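Laundry Robot Result Shrinks When the Room Changes, Jernudlow Tests Find

Jernudlow, October — A training method credited with teaching two-armed robots to load a washing machine does much less well once the machine is in a different room, according to a repeat study released by Promero.

The Kalura method trains a robot on recordings of people steering its arms through a chore. Promero collected 1,400 of these recordings and ran the trained system in three rooms. In the room where the recordings were made, it finished 69 percent of its attempts. In the other two it did worse, and the lab is not publishing a combined score because it believes one would hide the gap.
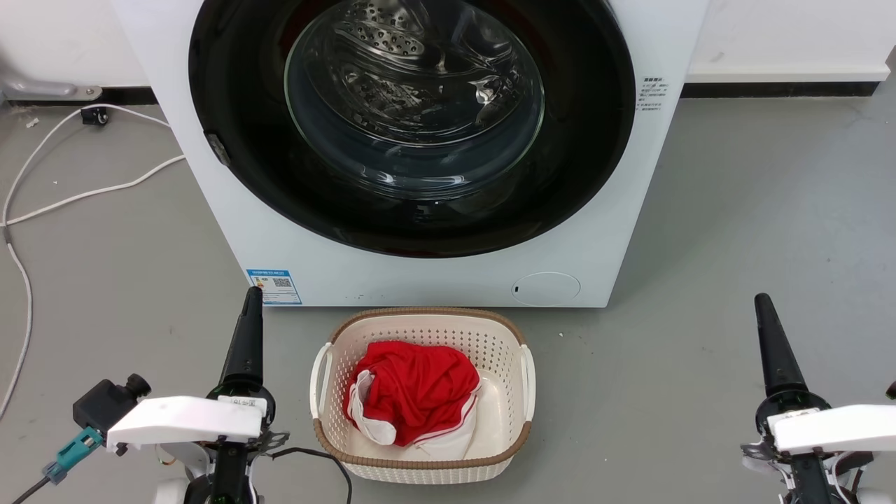

A two-armed robot at a front-loading washer, with a garment in the basket between its grippers.

An attempt counted as finished only if the garment was fully inside the drum and the door was shut, with no help from a person. Earlier reports on Kalura gave credit for a successful grasp. Scored that way, Promero's own numbers would look a good deal better, and the lab says readers should ask which rule is in use before comparing any two laundry results.

The study has limits of its own. It used one garment at a time, and mixed loads were left out. Promero also can't say whether the drop comes from lighting, floor layout or the height of the door, as all of them changed between rooms.

The work was paid for by the Pilkington fund, which had no say in the scoring. Failed attempts will be released along with the finished ones. Promero makes no claim that the method is ready for homes.

Media contact: Promero press desk, Jernudlow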